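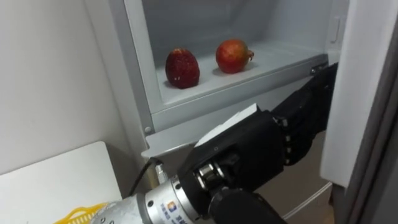
February 17, 2021

Fridge day again. I said in January that the door would eat up the whole term and Teófilo told me I was being gloomy. I have now spent another afternoon watching the hand go for the edge of a fridge door and I don't feel gloomy, I feel correct.

The task as Fouzia wrote it on the sheet: open the door, take out the strawberry, put it in the yellow basket, do the same with the pomegranate, shut the door. A child of two could do most of it, and would probably eat the strawberry. We are to show ten clean runs in a row before anyone will let us put it in the report as working. Our best so far is two.

Zarmeena drove for the first hour. She is better than me at it, I'll give her that, she comes at the door from low down and lets the fingers wrap before she pulls. When I do it I pull too early and the fingertips slide off. Then the door swings back a bit and you have to start again from the wrist, and Razia sighs into her mask.

Forty-one demonstrations logged by the time we stopped. Farzana wants 1,000. I asked where that number came from and she said it was what the other group had used, and I asked whether the other group's thing worked, and she said it worked on their fridge. Well. I wrote that down because I want to be able to quote it in June.

My worry, which I raised and which was politely noted, is that we're teaching it one fridge. Same door, same shelf, same two bits of fruit, table on the left every time. Move the pomegranate to the door side and I'd bet my lunch that it reaches for where the pomegranate used to be. Teófilo says variety comes later. Everything comes later with Teófilo. He has named the policy Rusu and talks about it as if it has opinions.

Razia did try a run with the fruit swapped over, just to shut me up I think, but she was driving it by hand so it proves nothing except that Razia can tell a strawberry from a pomegranate.

Things to sort before next session:
- ask Fouzia if a run counts when the door isn't fully shut at the end (matters a lot for our score)
- the lag on the wrist, still there, everyone pretending it isn't
- my half of the methods section, not started

Zarmeena thinks the demo day visitors will love it. They probably will. They'll see a hand open a fridge and clap, and no one will ask how many goes it took. I would ask.

Bus late, home after seven, couldn't face opening our own fridge so had toast.

Back to top | All entries © the author, please ask before copying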